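Folding Small Towels on a Covered Table: Layout, Fold Order and Finished Size

Yabsira Assefa
Home Textiles and Care, final project report
Prarnonham

1. Purpose

The project looked at how a small plush towel is best folded on a table that already has a cloth and a few household items on it. Most folding guides assume a bare, smooth surface. In shared housing the table is usually covered and partly in use, and the person folding has to work in the space that is left. The report covers the table layout, the order of the folds and the size of the finished bundle.

2. Materials

Two towels were used. The first, called Warnano in the notes, is a flat cotton dish towel. The second, called Mamo, is a pink microfiber towel with a thin black binding. Both were washed once before the trials and left on a rack overnight.

The table cloth is cream colored, with a fine grid weave and fringed edges. It was not pinned or taped. An early plan called for a rubber mat under the towel, but this was dropped in November after the mat lifted the working surface enough to affect the fold lines.

3. Layout

Items that would normally sit on the table were kept at the far edge: a wooden rod, a green ball, a clear plastic container and a white folding stand. The middle of the table was kept for the towel. No item was allowed closer to the near edge than the first fold line, so that a corner could be carried away from the body and set down flat.

The cloth was smoothed by hand before each trial. Wrinkles near the table corners were left alone. Wrinkles in the middle were removed, as they showed through the thinner towel and made the fold line hard to judge.

4. Procedure

Each trial started with the towel spread out with one long side toward the near edge. The steps were as follows.

Take both near corners and raise the near side until it is taut.
Carry the raised side toward the far side and lay it down in one motion.
Align the corners, then press from the middle outward.
Turn the bundle a quarter turn and fold again. 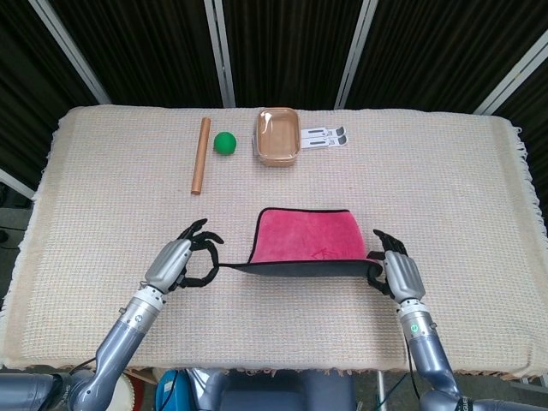
Figure 1. Mamo towel with the near side raised and the far part resting on the cloth.

Keeping the raised side taut was the hardest part of the procedure to repeat. When the two corners were held at different heights, the binding twisted and the fold came out at an angle. The thicker towel hid small errors at the first fold, but they were plain at the second.

5. Results

A total of 63 trials were recorded, and 51 of them met the alignment rule, under which the corners had to match within one binding width. The remaining 12 failed at the second fold. Folded bundles were stored in a Rirance drawer with an inside width of 385 mm. The usable width was taken as 350 mm to leave room for fingers at the sides.

The fringe on the cloth caught under the bundle in several trials when the towel was placed too near the right side. Moving the starting position toward the middle fixed this.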